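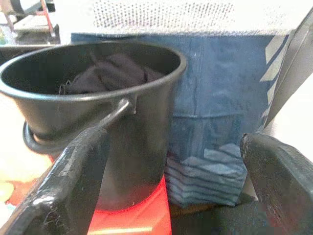 Grovden utility bucket, black, with handle lowered. Dark fabric inside, denim behind.

Grovden Utility Bucket, Black

By Ustyna Yurchenko
Sun 13 February

We use cookies to remember your basket and to measure page visits. Accept all | Manage settings

The Grovden is a general-purpose bucket for laundry rooms, mudrooms and workshops. It is sold in one color and one shape, in two sizes. The product code for both begins with 214; the last letter is S for the small size and L for the large.

Construction

The body is a single molded piece with a smooth finish between matte and satin. The wall narrows toward the base, so that empty buckets of the same size nest. The rim is thick and rolled outward, and it carries most of the stiffness of the upper wall. When lifting by the rim, use both hands on opposite sides.

The handle is a curved black band that pivots in small molded brackets set just below the rim. At rest it drops against the outer wall. It can be removed for cleaning by flexing one end out of its bracket. Refit it with the curve following the body.

Capacity and use

The small size is rated for 6 kg and the large for 8 kg, evenly distributed and carried by the handle. These ratings apply to dry goods and liquids alike. Do not hang a loaded bucket from a hook for long periods. A sustained load in one position will set a bend in the handle.

For laundry, load the bucket to just below the rim. Heavier items such as jeans and work jackets are best placed first, with shirts and underclothes on top. Wet denim is considerably heavier than dry denim and can take a large bucket past its rating before it looks full. Split the load in that case.

The interior is the same black as the outside. Dark garments are hard to see at the bottom, and small items such as socks should be checked for by hand before the bucket is put away. Customers who sort by color generally keep the Grovden for darks and use a lighter container for whites.

Soaking

The bucket can be used for soaking with ordinary detergent, oxygen-based stain remover or diluted white vinegar. Water temperature should not exceed what is comfortable to the hand. Chlorine bleach will not damage the wall in normal dilution but may dull the finish over time. Solvents, paint thinner and fuel are not suitable.

New denim should be soaked separately. Indigo dye does not mark the black surface visibly, but a residue can remain in the corner where the wall meets the base and transfer to the next load. Rinse twice and wipe the corner with a light cloth. If the cloth comes away blue, rinse again.

Care

Wash with warm water and dish soap. A soft brush is suitable for the underside of the rim, where lint collects. Abrasive pads leave pale scratches that show clearly on black and cannot be polished out. Store upright or nested, out of direct sun. If nested buckets seize together, stand the lower one in warm water and twist the upper one free.

Compatible items

The Horard flat lid fits the large size only. It rests on the rim and does not seal. The Tratuna wheeled base accepts both sizes and is intended for level indoor floors. The Lim mesh liner lifts out with its contents and fits the small size; in the large size it sits low and the cord is difficult to reach.

Warranty and spare parts

The body is covered against splitting for 2 years under household use. Handles are not covered but are sold separately. State the size when ordering, as the small and large handles are not interchangeable. Surface marks, fading and damage from overloading are excluded.

Comments

Ibsa Lemma
Had the large one in the laundry room since last winter. Carries fine. The lint under the rim is a nuisance and I use an old toothbrush for it. Would buy a gray one if you made it.

denimrepairs
Does the L handle fit buckets bought before the bracket was changed? Mine has a slightly wider slot.

Ustyna Yurchenko
@denimrepairs It fits, but it will be loose. Order the older handle by email and include a photo of the bracket.

K. in the basement
Lost a black sock in it for a week. The page did warn me. Otherwise a decent bucket, and the two I have still come apart without a fight.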